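FOR IMMEDIATE RELEASE

Velska Memorial Opens Second Chapel, Adds Online Pre-Planning

SURNOV, June 8, 2021 – Velska Memorial, the family-run funeral home on Ersoy Street, has opened a second chapel and started taking pre-planning requests online. Both are available now. Existing plans not affected.

The new chapel seats 300. The old one stays open and will be used mostly for smaller visitations and evening rosaries. Separate entrances, separate parking lots, so two families can be in the building on the same evening and not cross paths in the hallway.

"Families kept telling us the same thing. Too tight, too hot, people standing in the lobby," said Sibel Baysal, director of Velska Memorial. "We heard it for years. Work started in February and we kept services going the whole time, which I would not want to do again."

What's in the new building:

– Main chapel, 300 seats, with a side room for immediate family
– Kitchen and lunch room, 1,152 square feet, open to outside caterers
– Step-free access from both lots
– Sound and video hookup for relatives who can't travel
– Arrangement office on the ground floor (the old one was upstairs)

Livestreaming is included with any service held in the main chapel. Recordings are kept for 2 months and then deleted unless the family asks for a copy. Ask at the time of arrangements, its easier than asking later.

Online pre-planning runs on Flitine, a records system the home has used in its office since last year. A person can set down burial or cremation, clergy, music, readings, pallbearers, clothing, obituary notes. Nothing has to be finished in one sitting. No payment is taken through the form. Staff call back within two business days to go over it, and price lists are sent out by mail or email before anything gets signed.

Paper forms still accepted. Walk-ins too.

"Some people want to do it at the kitchen table at midnight, some want to sit down with a person," Baysal said. "Either one is fine with us."
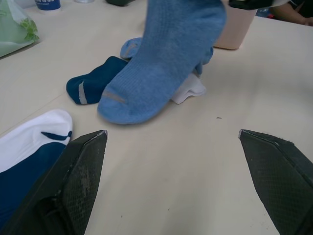 By Velska Memorial Staff

The home will also put $2,000 this year toward its assistance fund, which helps local families with the cost of a grave marker. Applications at the front desk. Clergy and hospice social workers may apply on a family's behalf, with the family's signature.

Open house at the new chapel later this month, date to be posted at the front desk and in the parish bulletins. Coffee, tours, staff on hand to answer questons about transfers of plans from other homes. No appointment needed.

Office hours are unchanged. Calls about a death are answered day and night.

Media contact: Sibel Baysal, Director, Velska Memorial, Ersoy Street, Surnov. Interior photos of the chapel on request.

###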